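Choosing a work surface: notes for the workshop session
Speaker: Yabsira Kumsa

Slide 1. Scope
Desk and table tops for shared rooms. Skip chairs and lighting; Sigita Paju covers both after the break. Allow 7 minutes.

Slide 2. Dimensions
Standard top on the Pusov list: 130 cm wide, 800 mm deep. Mention that the list mixes units. Read the order code aloud once (2682), then move on.

Slide 3. Color and glare
Dark tops show dust. Gloss tops reflect ceiling fixtures. Recommend a pale, matte finish for rooms with overhead light only.

Slide 4. Grain direction
Grain is a layout question when two tops meet. Straight grain is easy to match at a joint. Curved grain is not. Point out the long lines running from lower left to upper right, and the shallow V near the center where they bunch.

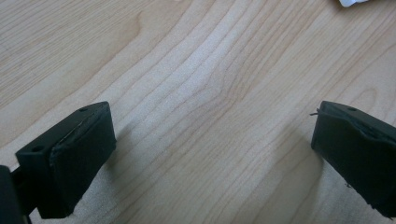

Slide 5. Cleaning
Damp cloth, then dry cloth, both along the grain. No abrasive pads. Take questions on solvents at the end.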